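Skundholm Township Board
Minutes of the regular meeting, 18th December

Call to order
The chair called the meeting to order at the township hall. All board members were present, with the clerk and township counsel. The minutes of the previous meeting were approved as written.

Counsel's report: public comment case
Counsel reported on the suit brought by Arness Tenants Association over the rule that speakers must live in the township. The district court has denied the township's motion to dismiss. Counsel said other courts have split on residency rules of this kind, and an early appeal is not available without the judge's permission.

Legal fees to date are $3,413. The insurer, Bravov Mutual, has agreed to cover fees above the deductible but has reserved its rights on any damages.

A member asked if the rule could be dropped while the case goes on. Counsel said it could, and that this might make part of the case moot – the claim for past damages would remain. Motion to suspend the residency rule until the case is decided. Seconded. Carried, 4 to 1.

Sign-up procedure
The clerk presented a draft form for speakers. Names will be taken until the start of the meeting, and total comment time will be 20 minutes. Adopted without objection. The clerk will post the form on the township page.
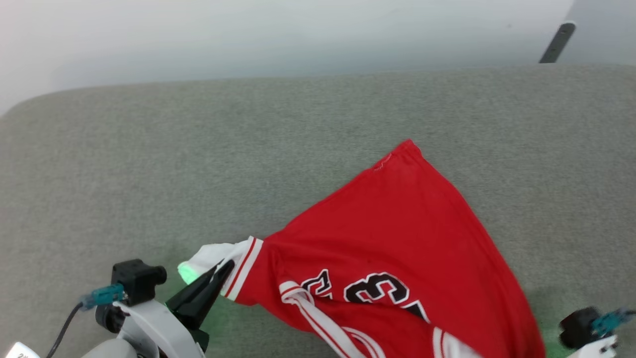
Mussa Road signs
The board discussed the sign ordinance as it applies to yard signs on Mussa Road. Counsel advised that the section on political signs treats them differently by content and should not be enforced in its present form. Around 300 households are in the affected district. Counsel will bring a redraft covering size and setback only. Tabled until April.

Public comment
Two residents spoke on the sign ordinance, one for and one against. A third asked for copies of the court filings and was referred to the clerk.

Adjournment
Motion to adjourn, seconded and carried. Minutes submitted by the township clerk.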